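Print this page | E-mail this tip

Workshop tips: teach the arm in the simulator first

Before you let a robot arm loose on your bench, let it make its mistakes on a pretend one. Iddrisu Ayaaba's method at Plokomeck is to change the shadows and the ground texture before every practice run – 20 versions for each sorting job.

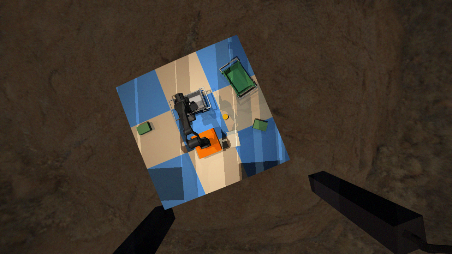

Simulated sorting table, with a gray tray and a green one.

His arms trained this way fumbled 4 pickups on the real bench. The ones raised under a single tidy light fumbled 10. Mugs were not included, and mine are grateful.

We use cookies. Keep reading and we'll assume you like them.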